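The Long Apprenticeship of a Gray Hand

Aug 3, 2020

To teach a machine to pick up a piece of paper, you first have to pick it up yourself, badly, for most of an afternoon.
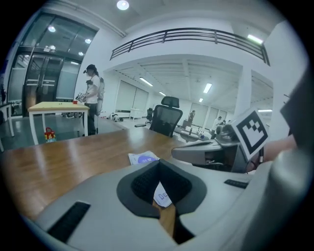
At Prungate, the person in charge of the badness is Veerle Goossens, a former piano teacher. Her demonstrators carry the robot's grippers by hand, one in each fist, and do the job the way the robot someday should. She wants 500 clean runs of every task. The first task took 1,504 tries to get there.

"People show off," she says. "They do a little flourish at the end. Then the robot does a little flourish at the end."

I was given 3 minutes of instruction and a card to move. My first run was rejected for speed, my second for what Goossens called "dithering." By the fifth I had slowed to the pace of a man defusing something, and she nodded. It went into the pile as number 186.

The robot, which is named Olow, will study it in January. I have asked to be told how I did. Goossens says it doesn't grade, but it does imitate, and I should prepare myself for that.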